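Tempo de leitura: 3 min

Checklist de vistoria: depósito de caixas junto à parede
Ficha 1153, preenchida em 5 de julho
Vistoria: Anju Rawat. Acompanhou: Seidu Agbenyega, de braços cruzados.

A ficha é a padrão da Burkstead, pensada para galpões. O nosso depósito tem rodapé e piso de madeira, então algumas perguntas (doca, empilhadeira, saída para caminhões) ficaram com um "não se aplica" escrito com bastante dignidade.

1. Passagem livre até a porta, mínimo de 800 mm
Conforme. Medi com trena, de lado, prendendo a respiração.

2. Piso sem poeira solta, fita ou plástico
Conforme com observação. Havia um pedaço de fita grudado na minha meia ao fim da vistoria. Não constava no começo.

3. Pontos na parede acessíveis 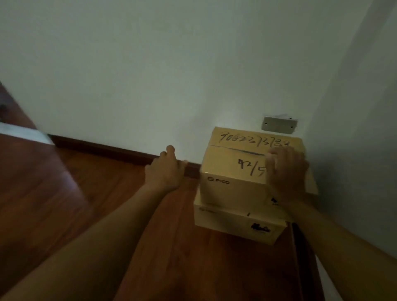 O item 3 é o que mais rende discussão, pois a ficha pede acesso livre a qualquer ponto elétrico ou de rede, e todo mundo acha que o seu caso é especial. Seidu argumentou que dá para enxergar o que há na parede, e enxergar seria meio caminho. A placa de metal com dois parafusos, baixinha, está com a parte de baixo escondida pela caixa superior da pilha. Não conforme. Afastar a pilha para a direita ou para a esquerda, desde que alguém decida qual antes de abril.

4. Pilhas estáveis, caixa maior embaixo
Conforme com observação. "Estável" quer dizer que a pilha continua de pé quando se tira a mão. A opinião do Wiroj Kongkaew, segundo a qual parede também é estrutura de apoio, foi ouvida e não foi anotada no campo oficial.

5. Caixas na orientação correta
Não conforme. A regra é simples: texto impresso de cabeça para cima. Se a pessoa precisa inclinar o pescoço para ler a marca, uma das duas está errada, e costuma ser a caixa. 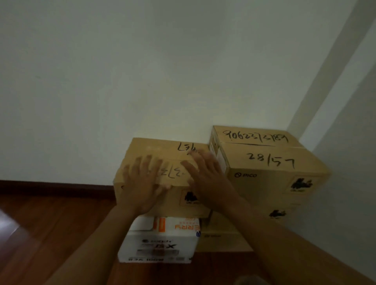
Quando não há setas, vale a face com o nome do produto. Quando há setas em sentidos opostos (aconteceu com um lote da Odska), abre-se a caixa e pede-se desculpas ao conteúdo.

6. Identificação legível
Conforme com observação. Números a caneta preta são aceitos. O que falta é uma lista dizendo o que eles significam. Perguntei e recebi 4 teorias. Escrever o código na tampa e na frente, sem deixar a fita passar por cima.

7. Embalagens abertas separadas das fechadas
Não conforme. Caixa aberta vai para a mesa de conferência ou é fechada. "Já vou mexer nela" não é uma categoria de armazenagem.

8. Extintor dentro da validade
Conforme. A etiqueta está mais legível que a minha.

9. Volumes com bateria de lítio identificados e em local próprio
Não conforme quanto ao local. A marcação UN 3481 indica bateria de íon de lítio dentro do equipamento ou embalada com ele. Guardar longe de calor, sem peso em cima, com a marcação à vista. O chão no meio do caminho não é local próprio, por mais bonito que seja o piso.
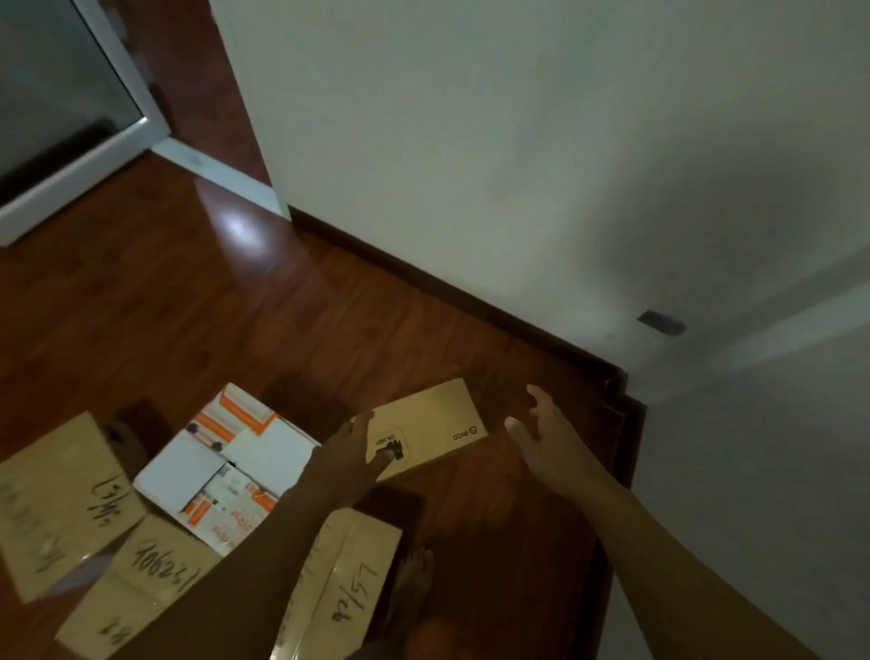
Item 9: volume com marcação UN 3481, no chão.

Pendências: itens 3, 5, 7 e 9. Responsável: Ekkachai Petchrat, que estava de folga.

Comentários (3)

Ekkachai Petchrat: Soube das minhas pendências por esta página. Bom dia a todos.

Samran Thongsuk: No item 4, aqui na Riltico usamos limite de altura pelo ombro da pessoa mais baixa da equipe. Funciona bem, menos para a pessoa mais baixa, que agora é consultada para tudo.

Wiroj Kongkaew: Mantenho o que disse sobre a parede.

Usamos cookies para lembrar suas preferências. Ao continuar navegando, você concorda com a nossa política de privacidade. Aceitar | Configurar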